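6.4 透明立板插卡作业：误抓与滑脱的处理

适用于 Mosteck 手持夹爪配 Pichon 亚克力立板的工位。Ultside 的宣传页说这套夹爪“透明件一样稳”，请先把这句话放一边。我们在 Grurnby 工位上连做 30 次，夹空或滑脱 13 次，而且软件日志里全部记为“成功”。日志只看手指有没有走到位，夹没夹住东西它并不知道。

注意：界面显示“抓取完成”不能作为松手或进入下一步的依据，必须用眼睛确认。

开始前

1. 断开夹爪电源，检查两侧手指的防滑垫。垫子起边、发亮或掉渣的，换掉再用。厂家给的寿命是 2000 次，我们没有一副垫子用到过这个数。

2. 用手轻推手指根部，有晃动就重新紧固螺钉。紧完再推一次。

3. 擦净立板两面。灰点和指印会让视觉跟踪偏移，不过别指望擦干净了问题就没了：板面反光照样会被当成实物边缘。

4. 调低正对桌面的灯。白色桌面过亮时，立板下沿在画面里几乎分辨不出来。自动曝光帮不上多少忙，建议锁定为手动。

夹取

5. 把卡片靠在立板后侧，让手指从两边接近。卡片允许倾斜，但夹持时要分清手指压着的是卡片还是板。隔着透明板看，两者很容易混淆，我们的误抓多半出在这里。

黑色手指靠近立板时，会挡住卡片的下缘，从夹爪相机的视角尤其明显。此时应以立板右侧那条发亮的竖边作参照，不要拿卡片下缘去对位。
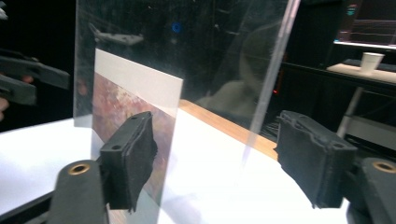
6. 缓慢合拢手指，停 3 秒，再轻轻上提。卡片与立板一起动，说明夹到了板，应立即停止，不要加力。

7. 双人操作时，由一人喊口令，另一把夹爪未得到口令前不得进入立板区域。两把夹爪同时受力，立板会侧倒。

小心：立板倒下时不要伸手去接。手指合拢动作没有可靠的遇阻停止功能，说明书旧版写“有”，Huguette Tessier 用软木条试过，木条被压出了印子，夹爪没有停。

出现滑脱时

8. 松开扳机，把夹爪移离桌面，再按急停。顺序不要颠倒，带着夹持力急停后，手指会保持锁死，卡片可能被折坏。

9. 查看滑脱那一段的录像，不要只看曲线。如果板面上映出了人影或工具的影子，先换站位，再考虑改参数。

10. 重新标定后至少空走一遍。厂家客服通常会让您“升级固件即可”。我们升级过，滑脱次数没有变化，标定反而丢了，所以升级前请先备份。

11. 在故障单上写明垫子编号、灯光档位和当时夹到的是什么。“夹爪异常”四个字等于没写，会被 Annick Gilbert 退回。

已知未解决的问题

薄卡片贴紧立板时，手指无法只夹住卡片。厂家 7 月答复称属于“使用姿势问题”，我们换了三个人操作，结果一样。在拿到能复现的测试数据之前，本节的限制继续有效，这类卡片请用手放置，放置前确认夹爪已断电。

本节修订日期：2019年1月7日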